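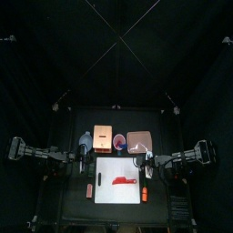
About Hurora

Hi, I'm Kenneth, and I run Hurora, a small cookery school for children in Grestcombe. I started it one August with 8 kids and a borrowed hall – we're up to 42 a week now, which still makes me grin!
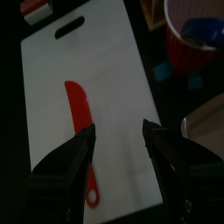
Our youngest group is the noisiest and probably my favourite (don't tell the others). They learn to wash up, share and taste things they swear they hate. Knife skills come in early too, and a red plastic toy knife on a white board is plenty for getting the grip right. Real ones come later, with Horacio.
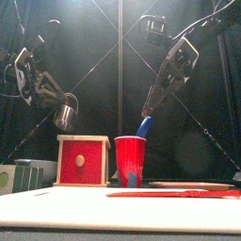 Finding us

We're on the Cavstead side of town, next to Tapia the baker's. Pop in and say hello.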